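Ticket 134 – Plaltuno order confirmations not reaching members
Status: Waiting on customer
Opened: April 22, 2024

Felista Mohamedi wrote:

Hello Vida, and thank you for being so patient with me on the phone! As I was saying, the weekly recipe mailing from our Plaltuno shop goes out to 600 members, and 35 of them have now written to tell me they get the newsletter but never the order confirmation. I did check the spam folders with two of them, and there was nothing in there. It all worked fine back in August, before we moved the domain over to Nodis.

Vida (Garutik Support) replied:

Hi Felista, so nice to talk to you, and please don't worry, this is a very fixable thing. The newsletter and the confirmations leave through two different servers, and I think only the first one got added to your SPF record when you moved. Could you log in to Nodis, open the DNS page and copy the whole TXT line to me? Don't change anything yet – I'd like to see it first.

Felista Mohamedi wrote:

Will do this evening. Our last newsletter, the rolled omelet one, did arrive for everybody. 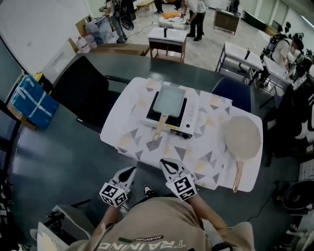 Attachment 1: rectangular pan on the portable cooktop

Vida (Garutik Support) replied:

Got it, thank you! Send the TXT line whenever you're ready and I'll write back with the corrected version.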